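Nous utilisons des cookies pour mesurer l'audience de ce site. Accepter | Refuser | Personnaliser

Rechercher dans la documentation

Zalteo, guide de mise en service
Section 4. Entretien d'un plan vasque

Cette section décrit la préparation d'une salle de bains et le premier passage du bras sur un plan de toilette. Elle suppose que le bras est fixé, que la pince est montée et que l'arrêt d'urgence a été testé (section 2).

4.1 Ce que l'appareil sait faire aujourd'hui

Zalteo essuie une surface plane dégagée, saisit un objet rigide de taille moyenne et le repose à un endroit enregistré. Il ne récure pas, ne détartre pas et ne juge pas de la propreté d'un lavabo. Prévoyez un contrôle par une personne après chaque passage. Le temps de travail reste plus long qu'à la main : comptez 45 minutes pour un plan vasque complet, réglages compris, et 30 une fois les positions enregistrées.

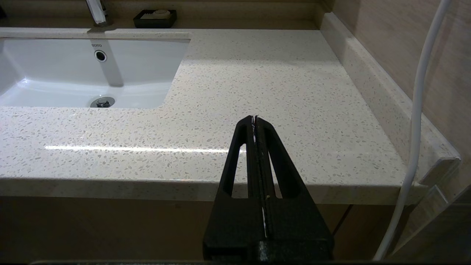
Le repérage du plan de travail se fait pince fermée, avant toute saisie. Le logiciel cherche d'abord les grandes arêtes, puis les ouvertures. Un revêtement moucheté comme celui de ce plan, avec ses éclats gris et beiges, peut être pris pour une surface couverte de miettes : réglez alors la détection des salissures sur « motif ». La vasque encastrée est à déclarer comme zone creuse, faute de quoi le bras y poursuivra sa trajectoire d'essuyage à la hauteur du plan.

4.2 Repérage

1. Fermez la pince et placez le bras en position d'attente.
2. Dans le menu Surfaces, choisissez Nouveau plan.
3. Amenez la pince au-dessus du bord avant et validez le premier point.
4. Validez trois autres points, un par angle accessible.
5. Déclarez la vasque, puis la robinetterie, comme obstacles distincts.
6. Lancez le passage à vide. Vitesse conseillée : lente.

Attention. Gardez la main près de l'arrêt d'urgence pendant tout le passage à vide.

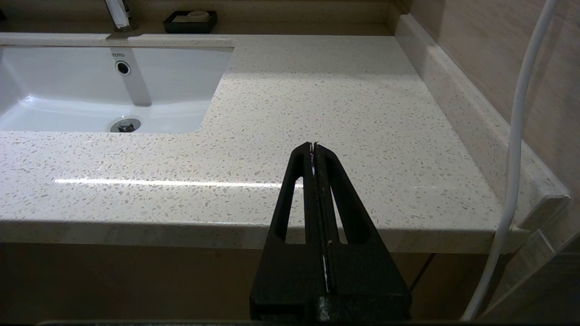 Les erreurs de profondeur viennent le plus souvent de l'éclairage. Sur une pierre polie ou une céramique émaillée, un reflet peut être interprété comme une arête. La longue traînée de lumière qui barre la surface, juste en arrière du bord avant, suffit à décaler un point de repérage. Baissez l'éclairage ou reprenez le point un peu plus loin. Si l'écart persiste, augmentez le nombre d'images par point jusqu'à 512. Au-delà, nos essais n'ont montré aucun gain.

4.3 Câbles et tuyaux souples

Les éléments suspendus sont mal gérés par la version actuelle. Le logiciel les enregistre à la position qu'ils occupent pendant le repérage et ne suit pas leurs mouvements.

1. Écartez ou attachez tout câble qui traverse la zone de travail.
2. Si un câble ne peut pas être déplacé, tracez une zone interdite de chaque côté.
3. Refaites le passage à vide après chaque modification.

Note. Le câble du bras lui-même doit garder assez de mou pour que toutes les articulations tournent librement. 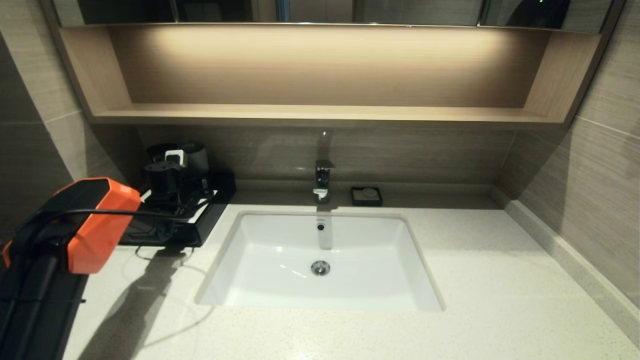
Les accessoires posés sur le plan se déclarent un par un. Un gobelet ou un flacon rigide convient à la saisie automatique. Un plateau garni doit être retiré à la main : le bras ne sait pas encore le soulever à plat. Laissez aussi le savon en place. Humide, il glisse entre les doigts, et une force plus élevée le déforme.

4.4 Premier essuyage

1. Fixez le tampon Clekolance sur les doigts, face textile vers le bas.
2. Humidifiez-le sans qu'il goutte.
3. Réglez la force d'appui sur 1.
4. Lancez Essuyage, puis surveillez le passage autour du robinet.
5. Terminez à la main le pied du robinet et les angles.

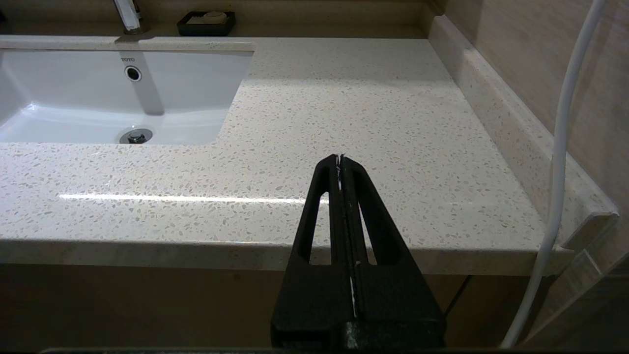
Après 2,000 cycles, remplacez le tampon et vérifiez le jeu des doigts. Le compteur se trouve dans Maintenance, puis Pince. Il ne se remet pas à zéro tout seul.

Attention. N'utilisez ni produit acide ni eau de Javel avec le tampon. Coupez l'alimentation avant de nettoyer la pince.

Suite : section 5, Rangement des serviettes (fonction expérimentale).

Rédaction : Natsumi Tanabe. Relecture technique : Lorcan Rafferty.

Contact | Mentions légales | © 2023 Zalteo | Haut de page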